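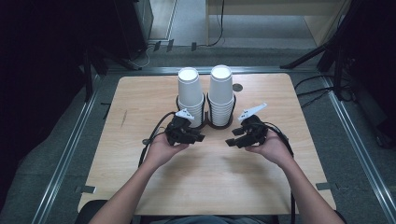 Sundqvist's open day in Ulton was advertised on a card in the library window as "Meet the robots that learn from you", and I went along on Saturday because I have been told for most of my adult life that a robot is coming to do the washing up, and I like to check on its progress. I paid nothing and was given a lanyard. The first thing I was taken to see was a person sitting at a table with paper cups. He had a black gripper in each hand, palms up, with the cables trailing off past his forearms, and behind the grippers stood two tall stacks of cups, upside down in a dark holder. His job was to take cups off the stacks and put them somewhere else, then put them back so he could do it again. I had been in the building for two minutes and had already found the robot, and it was a man called up from the second floor because the usual person had a cold.

I should be fair. Our guide, Ronja Forsberg, never claimed he was a robot. She was very clear that this was the "teaching" part of the day and that we'd see the "doing" part after the coffee. The idea, as she gave it to us, goes like this. You want a machine to handle cups. Writing down every movement is hopeless, so you have a person do the job with the same sort of gripper the machine will have, you record what the grippers saw and where they went, and you feed a great heap of those recordings into a computer until it gets the hang of it. The computer side is called Jistia. The machine side is called Prustivari, which several of us tried to say and which Ronja had plainly stopped hearing as a strange word some time ago.

A woman next to me asked why he couldn't just use his fingers. Ronja said the machine hasn't got fingers, so there's no point teaching it with them. I thought that was a decent answer. I also thought it rather gave the game away, given that the card in the library window had a drawing of a hand on it, with five.

Somebody else wanted to know about the white fins on top of the grippers, and by the time I'd got close enough to hear the reply we were being moved along, so I can't tell you. If anyone from Sundqvist reads this, the comments are open.

Having a go

They let us have a go, which I hadn't expected, and which I will say was the best part of the day. You sit down, somebody adjusts the cables so you're not wearing them, and then you have these lumps on the ends of your arms and a job that a toddler could do. I am reasonably handy. I've hung doors. I could not get one cup off the stack.

What happens is that you go for the top cup and the one under it comes too. With your own fingers you'd sort that out without noticing, a bit of a twist, a flick with the thumb. There's no thumb. You squeeze harder, and a paper cup doesn't care for that at all. The man who'd been doing it all morning told me to stop pulling and tilt, and to take the weight off with my other hand, and on my fourth or fifth try a cup came away on its own and I was stupidly pleased. A boy after me got it first time. His father said he plays a lot of games, as though that explained it.

I asked the man whether it got boring. He said yes. I liked him for that, and I noticed that Ronja laughed as well, so it can't be a secret.

On the wall by the coats there was a whiteboard with a single number on it, 712. That was how many good recordings they had of this one job. I asked what a bad recording was and was told one where the cup gets dropped, or crushed, or where the person sneezes. I asked how many of those there'd been and was told they don't put that on the board. Well, no. I wouldn't either.

But it's the question I'd want answered if I were thinking of putting money into this, or if I were the council, which I gather has let them have the building cheaply. Anybody can keep the good ones. If it takes a patient adult hundreds of careful goes to show a machine one kind of cup in one kind of holder on one table, what happens when the café changes supplier? I put this to Ronja at the coffee urn. She said the later jobs need fewer recordings because some of what it learns carries over. I asked how many fewer. She said that was what they were trying to find out, and I wrote that down, as it was the most believable thing I heard all day.

She was also good on why the recording is done up close. I had assumed there would be one big camera somewhere overhead and that would be that. It matters more, she said, what the gripper itself can see, right down at the cup, because that's where it goes wrong. From that near, there isn't much in the world except the cup. You look straight into its mouth, down the inside to the seam where the bottom is joined on, and at the side there's a dark pad pushed against the paper, denting it a little. That little dent is the whole job, if you ask me. Less than that and you might not have hold of it. More and you've got litter.

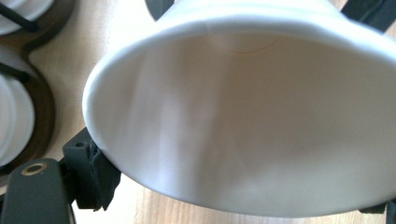 The doing part

After coffee we went next door for the machine. There were chairs. I sat near the front, being nosy.

Prustivari is two arms on a frame. I'd pictured something with more of a face, and I think most people had, judging by the silence. It had its own table and its own stack of cups, and it was to take one off and set it down the right way up. Ronja pressed something and for a while nothing went on. Then the arms came in, slowly, the way you'd reach for a cat that has bitten you before.

The first cup was fine. I'll give them the first cup. It did the tilt, the same tilt I'd been taught an hour earlier, and it steadied the stack with the other gripper in a way I recognised from the chap next door. That did give me a small chill, seeing someone's knack turn up in a machine. People clapped.

On the second cup it picked up two together and set them down as one, very neatly, and drew its arms back as if it had finished. To its mind I suppose it had. Ronja said this was a known problem: from some angles a cup inside another cup looks much like a cup. I have no quarrel with that, I'd done exactly the same thing. The difference is that I knew I'd done it.

The third it dropped. The fourth was good. Then someone at the back asked if they could move the stack, only a few inches, to see what it would do, and there was a short conversation between Ronja and a colleague with a laptop. They moved it. The arms went out towards where the stack had been, stopped, wandered over, and got hold of a cup in the end, though it took so long that a couple of families had left by then. I wanted to cheer that one more than the first. It was far more impressive and it looked far worse, and I wondered why it wasn't in the programme to begin with. I suspect the answer is that it doesn't always get there.

What I was told and what I saw

The leaflet says the system "learns everyday tasks simply by watching people". I'd cross out "simply". I'd have a word about "watching" too, seeing that it doesn't watch people in any sense I'd use the word. You can't walk past it making tea and have it pick the habit up. Someone has to sit down, pick up the special grippers, and do the thing in the special way, over and over, on a table set in a metal frame, with cables running off in all directions. That's a great deal of human work, and the leaflet has no people in it. The drawing has a hand, as I said.

It also says "ready for the home". It is not ready for the home. I don't think anyone in that building believes it is, and when I asked Ronja straight out she said she hadn't written the leaflet. I asked when it would be. She said she'd given up guessing and that her mother asks her the same thing.

I'd have come away happier if they'd put the cup table in the window and left the rest out. The man with the grippers was interesting. The reason it's hard was interesting, and I'd never once thought about how much I do with my thumb. I came home and took a paper cup out of the picnic box and separated it from its neighbours one-handed, several times, watching myself do it, until I was asked what I was up to.

As to whether it'll be doing the washing up, I can report that they haven't tried anything wet. I asked. Wet is on a list. So is glass, and so are lids, and "lids" had been underlined by somebody who I imagine had spent a bad week on them.

If you want to go

There's another open day in the spring, according to the woman who took back my lanyard. Go in the morning, when the queue for the grippers is short, and ask to try the cups before you see the machine do it, as you'll judge it more kindly. Parking is dreadful. The coffee was free and came, I'm sorry to say, in a mug.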